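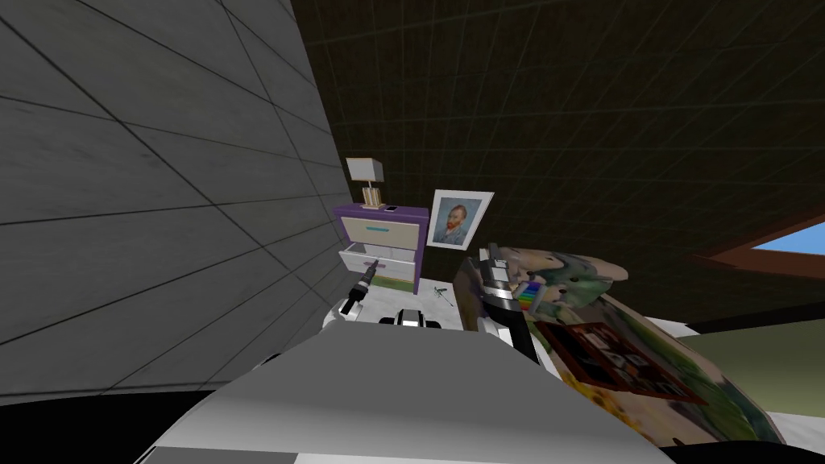 She has trained room attendants at Losow for 11 years, and when the hotel group told her last October that part of her job would be teaching a robot to tidy bedrooms, she asked if she would be paid extra for it. She would not.

"They said it was a growth opportunity," she says. "I said for who."

We met in the staff canteen a little after two, when the morning shift had mostly gone home. She agreed to talk on the condition that I leave her name out. Losow's press office knew I was coming and did not send anyone along, which surprised both of us.

The system comes from a supplier called Jestlow. Most of its training happens in simulation, in made-up bedrooms on a computer: a nightstand, a bed, a few things left lying where a guest might leave them. The robot has two arms, and it practices opening drawers and picking things up thousands of times before anyone lets it near a real room. Her part is to sit at a screen and mark what the robot did as acceptable or not acceptable.

"The first week I marked nearly everything not acceptable," she says. "Then I got a call asking if I understood the scoring."

Did she?

"I understood it fine. If the drawer is open and the thing is in the hand, that's a pass. But I've never had a supervisor walk into a room and say well done, the drawer is open."

I have sat through a Jestlow presentation, and I know the argument for the fake rooms. You can change the furniture in seconds, break nothing and run all night. The bedrooms look like a child's idea of a hotel, all purple tops and teal handles and bedspreads like paintings, and the company says the strange colors are deliberate, so the software doesn't get used to one kind of room. I asked her if that made sense to her.

"It makes sense for a computer. My people don't have trouble with the color of the nightstand. They have trouble with a guest who's still asleep at noon. They have trouble with hair in the drain, and a kid's medicine down the side of the mattress. Where's that room? I asked them to make me that room."

And did they?

"They put it on a list."

What bothers her most is what has already happened on her floors, before a single machine has made a bed in this building. Her team had 17 attendants in the spring. Four left over the summer and were not replaced. Management never said this was because of the robot, and she is careful not to say so either, but she was in the planning meeting where the new staffing number came up on a slide with the Jestlow logo in the corner.

"You tell me," she says. "The savings came first. The robot is still in school."

I put to her the line I have heard from every vendor in this business, that the machine will take the dull parts and leave the people free for the guests. She laughed long enough that a man at the next table turned around.

"Picking up is not the hard part of the job. Picking up is when you get your breath back. You do the bathroom, you do the bed, and then you go around and put the little things straight and your back gets a rest. So they take that, and what do I have left? Bathrooms. Eight hours of bathrooms."

It is a point I have not seen in any brochure. A warehouse worker at Essien told me much the same thing two years ago, after the carts started driving themselves. The walking was gone and so was the only part of the shift when he wasn't lifting.

She doesn't hate the thing. She wanted me to write that down. Some of what it does on the screen impresses her, and she likes the two young engineers who come by, who she says are polite and have never once stripped a bed. She offered to show them. One of them came in at six in the morning and lasted until the fourth room.

"He was sweating like you wouldn't believe. Nice boy. After that he asked better questions."

Has it changed what gets built?

"I don't see what gets built. I see pass or fail."

There is an agreement of sorts. Losow has promised no layoffs "as a direct result of the pilot," a phrase she recited for me with her eyes closed. It says nothing about hours, or about people who leave and aren't replaced. Ferby, the agency that fills in on weekends, isn't covered at all. She has asked for the room quota to be written in, so that it can't go up when the robot comes. She is waiting for an answer on that too.

Before I went I asked if she would want one working next to her, supposing it did everything they say.

She thought about it. "Can it carry the linen up when the elevator's out?"

I said I didn't think so.

"Then I'd want another person," she said, and went to clock out.

38 shares
11 comments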